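# Kitchen table tips for your picking software

Tips for people who write the control and perception part at home, with fruit from the kitchen.

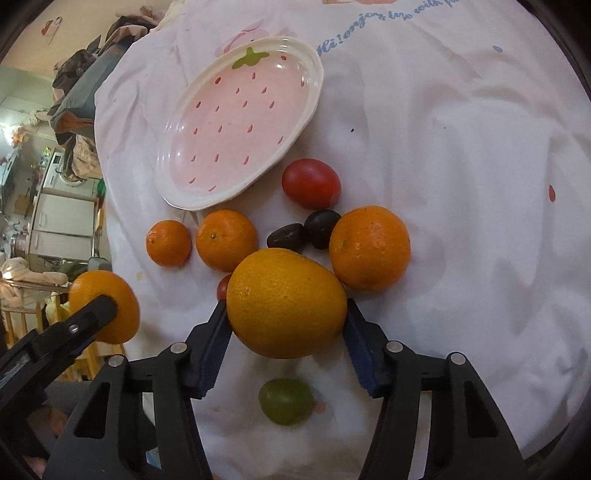

Rogério Prado wrote to me that he disagrees with my old advice to tune the detector first. In his opinion the planner should be made slow and stupid before anything else, and the detector can wait until the motions are boring.

I tried his order for one month, in July, and now I do it so. My notes:

**Plain cloth or printed cloth.** Begin with plain. When the detector is stable, change to a printed one. Small printed spots and letters are a good test, and so is a plate with seeds painted on it. If your segmentation finds fruit in the print, raise the minimum area before you retrain.

**Round things that touch.** An orange beside a dark grape often becomes one mask. I split the masks by depth and then by color. In Clekine this is one setting, "split order", and the default is the opposite.

**Grasp width.** Do not use one width for all. I keep a table in a text file, one line for each kind of fruit, and the planner reads it at start. A big citrus needs the fingers opened before the approach, so put the opening as its own step in the plan.

**Soft fruit.** For tomatoes, limit the closing force in the controller and not in the script. A script can crash with the old value still active. I lost 4 tomatoes before I understood this.

**Two arms.** Give each arm its half of the table in the planner. In the middle, only one arm may hold the lock. My lock has a timeout of 17 seconds, which is long, but with a shorter one the arms were canceling each other.

**Shiny plates.** A reflection can look like a hole in the depth map. Fill it from the neighbor pixels, or mask the plate completely if you only pick from the cloth.

**Logs.** Save the plan together with the camera picture, same name, same folder. I erase everything when the folder passes 65 runs.

Wash the fruit before you eat it.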